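Levain naturel : entretien, dosage et correction des dérives

Un levain est une culture mixte de levures et de bactéries lactiques en compétition pour les mêmes sucres. La composition de la population dépend de la température, de l'hydratation et de la fréquence des rafraîchis. Les réglages ci-dessous valent pour un levain de blé ou de seigle tenu en cuisine domestique.

Rafraîchi de base
Prélever 30 g de levain mûr, ajouter 30 g d'eau et 30 g de farine, soit 90 g au total. Mélanger jusqu'à disparition de la farine sèche. Racler les parois, poser le couvercle sans le serrer, marquer le niveau avec un élastique. Le levain est utilisable lorsqu'il a doublé et que la surface reste bombée. Une surface creusée indique que le pic est passé.

Température
À 24 °C, les levures et les lactobacilles progressent à un rythme comparable. Au-dessus de 30 °C, l'acidité monte vite et la pousse faiblit. En dessous de 18 °C, tout ralentit et la maturité se juge au volume, pas à l'horloge. Un thermomètre à sonde planté dans la pâte donne une valeur plus utile que celui de la pièce.

Hydratation
Un levain ferme (50 % d'eau) se conserve plus longtemps entre deux rafraîchis et tend vers l'acétique. Un levain liquide (100 %) fermente plus vite et donne une acidité plus lactique. Pour passer de l'un à l'autre, prévoir trois rafraîchis avant de panifier - la population met ce temps à se stabiliser.

Conservation au froid
Laisser le bocal une heure à température ambiante après le rafraîchi, puis mettre au réfrigérateur. Intervalle maximal conseillé : 7 jours. Au-delà, un liquide gris se forme en surface. Il s'agit d'eau chargée en alcool et en acides, à vider ou à réincorporer. Une coloration rose ou orangée impose de jeter l'ensemble et de stériliser le récipient.

Défauts courants
Odeur de solvant : culture affamée. Passer au ratio 1:3:3 pendant deux jours.
Pas de bulles, odeur neutre : culture froide ou farine trop blutée. Remplacer un tiers de la farine par du seigle complet.
Pâte qui se liquéfie au façonnage : levain trop acide, gluten attaqué. Rafraîchir deux fois dans la journée et utiliser au pic. 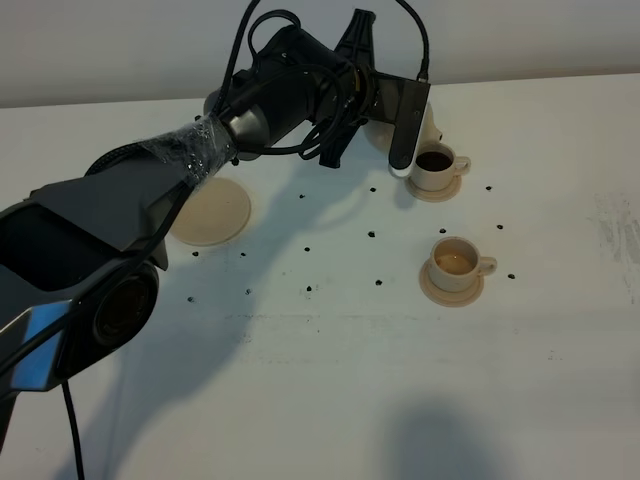 Le séchage reste la meilleure assurance contre la perte d'une souche. Étaler le levain mûr en couche fine sur du papier cuisson, laisser sécher à l'air, briser en paillettes et stocker à l'abri de la lumière. Pour la réactivation, un petit récipient suffit : une tasse blanche du format de celle qui contient ici le café noir convient très bien, et le blanc permet de repérer tout de suite une coloration anormale. Verser 10 g de paillettes, 20 g d'eau tiède, attendre la dissolution complète, puis ajouter 10 g de farine. Renouveler matin et soir jusqu'au retour d'un doublement régulier.

Tenue d'un relevé
Noter l'heure du rafraîchi, la température de la pâte et le volume atteint. Après deux semaines, les écarts s'expliquent presque toujours par la température ou par un changement de sac de farine.

Fiche rédigée par Jeanine Van Leeuwen, mise à jour en avril.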